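工单编号：1156
状态：已关闭
产品：Rarka 暖气恒温阀（电池供电），Karkum 网关
受理方：Kellberg 技术支持
安装地点：Bošković 公寓
提交人：Dalibor Hubáček
创建日期：2018年3月7日
优先级：普通
主题：卧室恒温阀夜间离线，早上室温过高

问题描述（提交人填写）

公寓里装了你们的 Rarka 恒温阀，客厅、厨房、浴室和两间卧室都有，由一台 Karkum 网关统一管理。从上个月底开始，小卧室的阀门几乎每天夜里都会从列表里掉线。手机上显示灰色图标，提示“设备无响应”。早上有时自己恢复，有时不恢复，要把电池取出来再装回去才行。

掉线本身我可以忍，麻烦的是掉线以后阀门停在当时的开度上。夜间计划设的是晚上降温，如果掉线发生在降温指令之前，阀门就一直开着，早上进屋很闷。反过来也有过一次，早上的升温没有执行，房间是凉的。

已经做过的事：换了新电池（碱性，不是充电电池）；网关断电重启过两次；应用卸载重装。都没有用。其他房间的阀门没有出现同样的情况，厨房那只离网关更远，反而很稳定。

网关固件显示为最新。阀门固件在应用里看不到版本号，只有一个横杠。

第一次回复（技术支持）

您好，工单已收到。为了缩小范围，请提供以下信息：

网关放在什么位置，旁边有没有无线路由器、微波炉或金属柜体。
阀门离线的大致时间，最好有两三个晚上的记录。
离线时阀门本体屏幕上显示什么。正常情况下应显示目标温度，通信中断时右上角的天线符号会闪烁。
网关诊断页导出的日志文件。路径是：设置，高级，诊断，导出。

关于阀门停在原开度的问题，说明如下。Rarka 阀门的时间计划默认保存在网关里，由网关到点下发。阀门收不到指令时会继续按最后一次收到的目标温度调节，并不是完全不动作。如果最后的目标温度是白天的温度，夜里就会维持白天的温度。阀门本身也能保存一份本地计划，需要单独开启，后面会讲到。

阀门固件显示横杠，说明网关没有读到设备信息，通常是配对过程没有完整结束。请先不要重新配对，日志里可能有线索。

提交人补充

网关在走廊的鞋柜上面，路由器也在鞋柜上面，两个挨着。中间大概能放下一本书。没有微波炉，鞋柜是木头的。

掉线时间记了三个晚上，都在凌晨三点到三点半之间。白天没有掉过，至少我在家的时候没有。

屏幕：掉线以后仍然显示温度，天线符号在闪。按一下旋钮，屏幕会亮，但手机上没有反应。

日志导出失败。点“导出”以后转圈，然后提示超时。换了电脑浏览器也是一样。

房间情况：卧室不大，铺地毯，床靠墙放。和走廊之间隔着一道墙，门晚上关着。

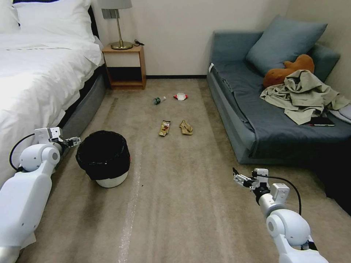 小卧室，左侧为床，米色地毯上有散落的垃圾和一只黑色垃圾桶。

第二次回复（技术支持）

掉线时间集中，基本可以排除电池和阀门机械部分。电池电压不足时，掉线时间是分散的，而且阀门电机动作时更容易掉，屏幕上会先出现电池符号。您没有提到电池符号，我们按没有出现处理。

凌晨固定时段出问题，常见原因有两个。第一是路由器在夜间自动重启，或者自动重新选择信道。第二是网关在夜间检查更新，检查失败后反复重试，期间占用通信。两者可能同时存在。

Karkum 网关与阀门之间使用 2.4 GHz 频段，和路由器的无线网络在同一个频段里。路由器换到相邻或者重叠的信道以后，距离近的时候会压住网关的接收。厨房的阀门更远却稳定，可能是因为它走的是另一条路径，墙体和门的影响不一样，不能只按距离判断。

请按下面的顺序操作，每一步之后至少观察一晚，不要几步一起做，否则无法判断是哪一步起的作用。

步骤一：把网关从路由器旁边移开，距离一米以上，不要叠放，也不要放在地面上。网线长度不够的话，可以先用手头任意一根网线代替。

步骤二：登录路由器管理页面，找到无线设置，查看 2.4 GHz 的信道是否为“自动”。如果是，记下当前信道，先不要改。第二天早上再看一次，对比是否变化。

步骤三：如果信道有变化，改为固定信道 1，带宽选 20 MHz。网关出厂使用的信道在频段上部，和信道 1 不重叠。

步骤四：在路由器里查看是否有定时重启。如果有，请告诉我们时间。

日志导出超时的问题，请在电脑上直接输入网关的局域网地址访问诊断页，不要经过手机应用。页面打开以后等 65 秒再点导出，这段时间网关在整理缓存，提前点击会返回超时。这一点在说明书里没有写，我们已经反馈给文档组。

提交人补充

步骤一做了。网线不够长，从抽屉里找了一根旧的，网关现在挂在走廊另一头的墙上，用的是背面的挂孔。当天晚上还是掉线，时间 3:10 左右。早上自己恢复了，没有拆电池，这是跟以前不同的地方。

步骤二：晚上看是信道 6，早上看是信道 11。

步骤四：路由器里有一个“夜间优化”，默认打开，只写了凌晨执行，没有写具体时间。这台路由器是运营商给的，菜单很少，我不确定它还做了什么。

日志导出来了，等够时间以后确实可以下载，附件已上传。文件名里的时间比实际时间早一个小时，不知道有没有关系。

另外问一句，步骤三改信道，会不会影响家里其他设备？我有一台打印机，每次动无线设置它都要重新连。

第三次回复（技术支持）

日志已经看过，结论如下。

小卧室阀门的信号强度平时在 45，数值越大越好，低于 30 时开始丢包。夜间 2:08 到 2:14（日志时间，换算成实际时间为 3:08 到 3:14）降到 13，随后连接中断。同一时段其他阀门也有下降，但没有低到断开的程度，所以您在应用里看不出来。

断开以后，阀门会尝试重新加入。正常应该在几分钟之内完成。日志里显示它的加入请求被网关拒绝，原因是网关里存在两条同一只阀门的记录，其中一条没有固件信息，应该是当初配对中断留下的。您看到的横杠就是这一条。有时恢复、有时不恢复，取决于网关先匹配到哪一条记录。

所以是两件事叠在一起：路由器夜间换信道造成短时干扰，残留的配对记录造成断开以后回不来。只处理其中一个，问题会减轻，但不会完全消失。

日志时间早一个小时，是网关的时区设置不对，目前设的是 UTC。时间计划由手机同步，不受这个设置影响，但建议改正，以后查日志方便。路径是：设置，常规，时区。

接下来的操作：

1. 按步骤三固定信道，同时关闭“夜间优化”。只改信道，不改网络名称和密码，打印机一般会自动重新连接。如果连不上，把打印机断电再开一次即可。

2. 在诊断页打开“设备表”，找到小卧室的两条记录。没有固件版本的那条，点右侧的“移除”，选择“仅从网关删除”。不要选“删除并重置设备”，否则阀门会恢复出厂状态，需要重新配对和重新校准行程。

3. 删除以后重启网关，等阀门自动重新上线。最长可能需要十五分钟。期间不要按阀门旋钮。

4. 阀门上线以后，在应用里打开该阀门的详情页，开启“本地保存计划”。开启以后，即使网关不在线，阀门也会按自己的时钟执行升温和降温。注意：每次修改计划以后需要等图标变绿，表示已经写入阀门。修改之后立即关掉应用，可能没有写入。

本地保存计划会增加少量耗电，幅度不大。

提交人补充

都做了，过程记一下，别人遇到可能有用。

信道固定为 1，夜间优化关了。关的时候路由器弹出一个警告，说可能影响网络质量，我点了确定。打印机果然没有自己连上，断电重开以后好了。

设备表里确实有两条，名字一样，只是一条有版本号 2.4.1，另一条是横杠。移除的时候按钮文字和你们写的不完全一样，我这里是“从网关移除（保留设备）”，应该是同一个意思，就选了这个。

重启网关以后，阀门过了八分钟上线。详情页里现在能看到固件版本了。

本地计划第一次没有写进去，图标一直是灰的。后来把手机拿到走廊，重新保存了一次，变绿了。我不确定是手机信号的问题还是要保存两次。

时区改成了布拉格，日志时间对了。

先观察几个晚上再说。

第四次回复（技术支持）

收到。按钮文字在新版诊断页里有改动，含义相同，您的选择是正确的。

本地计划写入与手机的位置无关，手机只和网关通信。第一次没有写入，较可能是阀门刚上线，还在同步设备信息。上线后等两三分钟再保存，一般一次可以成功。

工单转为等待观察，七天内没有新的回复会自动关闭。自动关闭后仍可以在原工单下回复重新打开，不需要新建。

提交人补充

五个晚上没有掉线。昨天早上看了日志，小卧室信号最低的一次是 38，没有断开记录。

还有一个小问题。夜里阀门动作的时候有声音，大概几秒钟，以前没有注意到，可能是以前掉线了它根本没动。能不能调？睡在那间的人觉得有点响。

第五次回复（技术支持）

电机声音可以降低。在阀门详情页选择“运行模式”，改为“安静”。安静模式下电机转速降低，单次动作时间变长，声音会小，温度调节的反应稍慢一点，对卧室影响不大。

也可以把夜间降温的时间提前，让主要的动作在入睡以前完成。夜间仍会有小幅调整，次数由室温变化决定。

如果声音不是均匀的嗡声，而是咔哒声或者摩擦声，请检查阀门与暖气阀体之间的接环是否拧紧。接环用手拧紧即可，不要用钳子。拧紧以后需要做一次行程校准：长按旋钮，直到屏幕显示 CAL 后松开，等待完成，期间阀门会全开和全关各一次。

提交人补充

是均匀的声音，改了安静模式，可以接受。降温时间从晚上十一点提前到十点。

接环顺手检查了一下，是紧的，没有做校准。

可以关闭了。文档组如果改说明书，麻烦把导出日志要等的时间写上，另外设备表那一页在手机应用里完全找不到入口，只能从浏览器进，这个也应该写。

处理结果（内部填写）

原因分类：无线干扰；网关重复配对记录
处理方式：远程指导，无换件
涉及固件：阀门 2.4.1
后续：文档修改建议两条已转交，预计五月版说明书更新。重复记录问题已登记到 Karkum 网关缺陷列表，在下一版固件中增加配对中断后的自动清理。修复发布之前，遇到设备列表中固件版本显示横杠的情况，先导出设备表，再按本工单第三次回复中的第 2、3 项处理。

工单关闭人：Kellberg 技术支持二线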